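Getting an old desktop computer ready for a new home

My cousin Covadonga Cuesta rang on a Wednesday evening in August to ask whether the old family computer could be made fit for her daughter's homework, and I said yes before I had thought about it very much. We spent a happy afternoon on it, and I have done a few more since for neighbours. If you have a tower sitting under a desk somewhere, it may well have more life in it than you think, so put the kettle on and have a read through before you start.

Before you open anything

Copy off whatever you want to keep. I know everybody says so, but do please sit down and look through the folders properly – the desktop, the downloads, and that one called "New Folder" which always turns out to hold the christening photographs. Covadonga's had 3000 pictures on it and she only knew about the ones from Perno, where they go for the summer. Copy them to an outside drive, open a few from the copy, and put the drive somewhere away from the biscuits.

Then write down the things you'll want later: the name of the email account, the printer's model, any programs that were paid for. A scrap of paper is fine.
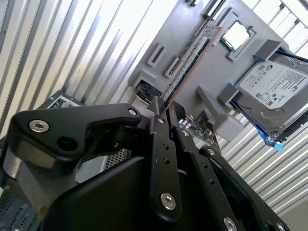 Make yourself a place to work

You want a firm table, a good lamp and more room than you expect. Shut the computer down, switch it off at the back, pull the mains lead out of the wall and press the power button once more to let go of any charge that's left. I keep an egg box for the screws, one cup for each stage, and write on the lid what came from where. Carys Sayce, who taught me most of what I know about mending things, used to draw a little picture of the case and tape each screw to its spot, and if you are the forgetful sort I'd recommend her way over mine.

Touch a bare metal part of the case before you handle anything inside, and do it again whenever you've wandered off and come back. Woolly jumpers are best left on the chair.

Give it a good clean

Carry the case outside if the weather's kind. A soft, dry paintbrush and a can of compressed air will do nearly all of it. Work from the top downwards, and hold each fan still with a finger while you blow the dust away, as they don't care to be spun. Go gently with the air – short puffs, can upright.
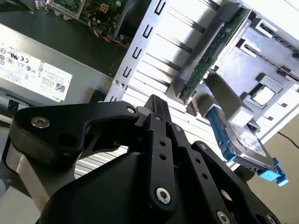
Don't be tempted by the vacuum cleaner, however bad it looks in there. Cables that have come adrift can be tucked back along the sides with a soft tie. Leave the power supply shut, please. There's nothing in it for you or me to clean, and it can hold a nasty shock long after it has been unplugged.

Add some memory, if it will take it

More memory is often the cheapest kindness you can do an old machine. Look up the maker's page for your exact model and see which type it takes and how much, then buy to match. Open the latches, line up the notch in the module with the bump in the slot, and press down evenly at both ends until the latches close. It takes a firmer push than feels polite. If it won't go, take it out and turn it round.

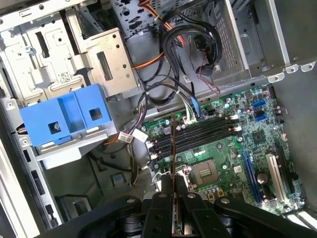
Start it up and set it up afresh

Put the side back on, plug in the screen and keyboard, and switch on. A beep and a blank screen usually mean the memory wants pressing in again, so unplug everything and have another go before you despair. Once it starts, check that it has noticed the new memory, then wipe the drive and put the system on fresh. Make one account for the grown-up and a separate, plainer one for the child, and let the updates run overnight.

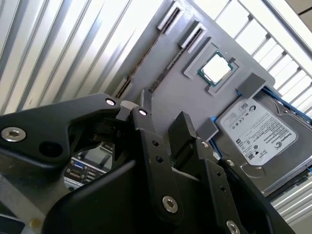 Grey mock motherboard panel, set at a steep tilt.

Handing it over

Wipe the keyboard with a barely damp cloth, find the right leads and put them in a bag with the machine. I like to tuck in a note with the date of the clean and what was changed. Covadonga's daughter has stuck hers to the side of the case, and I'm told the homework is getting done most evenings.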